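April, evening

Spent the day on the handle grasp. The segmentation head still loses the cord where it crosses printed packaging, so I stopped asking it for a full mask and fit a spline through whatever fragments survive. Three control points are enough. Decha wanted five - we tried five and the curve folded back on itself.

Replayed 448 logged approaches through the new fit. The planner now picks a grasp point on the lower part of the loop and ranks it by clearance from the bag wall.

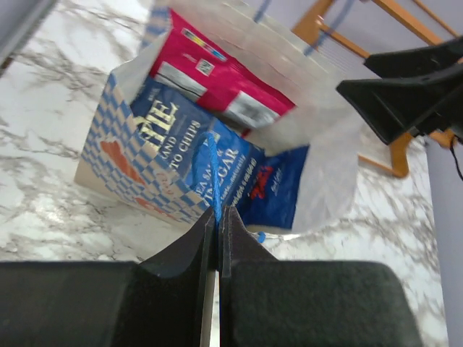
Closing force is still a constant in the config, which I dislike. Iolanda has a branch that reads motor current and stops on the slope, but it polls every 200 ms and that is too slow for thin rope. She will move it into the control loop tomorrow.

Second arm: the collision margin was being applied twice, once in the scene builder and once in Trillen. Removed ours. Planning time dropped to 355 ms. Wrote it up for Didier, left the timestamp bug open.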